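Niveck sets equipment budget for cabinet-handling cells

2025-05-21

Niveck has approved the purchase of 2 robot arms with parallel grippers for its Nalura site, where finished cabinets are opened and checked before dispatch. The order is placed with Gisler. Delivery is planned in two stages, with the second arm released for payment only after the first has passed acceptance.

Before any hardware is paid for, the task is run in simulation. The Zukon planning package has so far logged 2,342 simulated attempts on drawers and lever handles, of which 1,097 used the gripper named in the order. Some 160 hours of engineering time are set aside for this stage and are charged to the project, not to the site's maintenance budget.

Finger length, pad width and reach are fixed at the end of the stage. Later changes are priced separately.

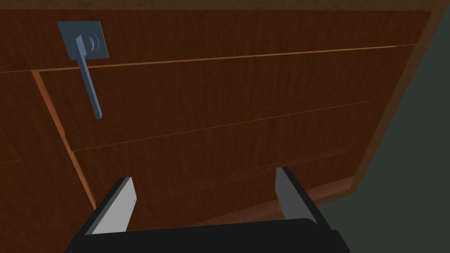 Wendelin Ortner said the spare fingers and pads should be bought with the first arm, as ordering them later would mean a second round of approval. Niveck will decide on the spares before the end of May.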